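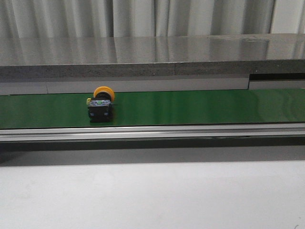

Ticket: validation loss goes NaN after resume from checkpoint
Project: Drodari / text classifier
Status: open – waiting on Duan

Training fine from scratch. Resume from any saved checkpoint and val loss is NaN within 2 epochs. Train loss looks normal right up to then. Accuracy sits at 79 before the resume so the model itself isnt junk.

Tried so far:
Lower learning rate, no change.
Gradient clipping on, no change.
Different seed, same thing.
Turned off mixed precision – survives longer, then NaN anyway.

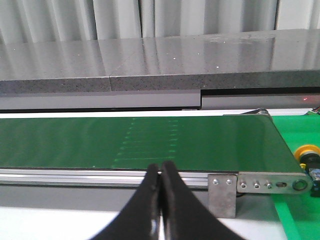
Green belt, gripper fingers in front

Update, 3 pm. Checked the val set for empty rows. Found 27, all from the Flarwood export, all blank after the tokeniser strips whitespace. Removed them, reran. Still NaN but later on. So probably two problems, not one.

Also the optimiser state isn't in the checkpoint at all?? Save script only writes weights. Scheduler restarts from warmup every resume, wich explains the bump in the curve. Can someone confirm that was on purpose.
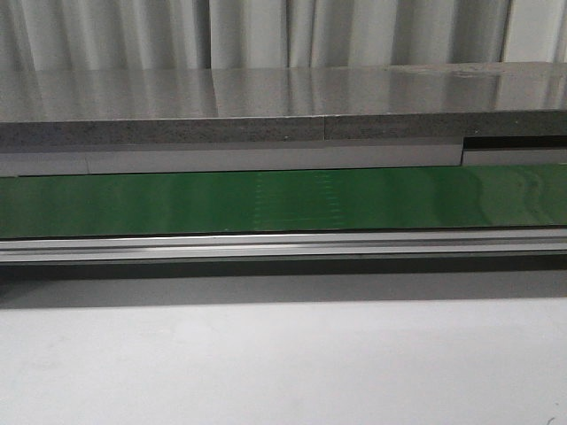

Posted by: Tomar support desk, 4:40 pm

Not on purpose. Old save call from before the library upgrade. Patch is on the dev branch, please pull and retry. Old checkpoints cant be fixed, you'll need to start a new run.

Reply: pulled, new run started. Stopped it at roughly 190 steps, resumed, loss picks up where it left off. No bump.

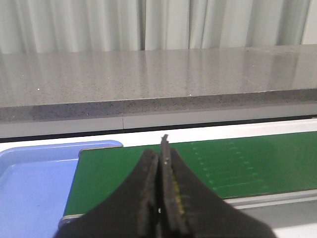 Left it going through a full validation pass after that and the numbers are finite. Will colour the old runs grey on the dashboard so they don't get compared by mistake. Flarwood export still needs a filter for blank rows – seperate ticket. Keep this one open til Duan has rerun on their side.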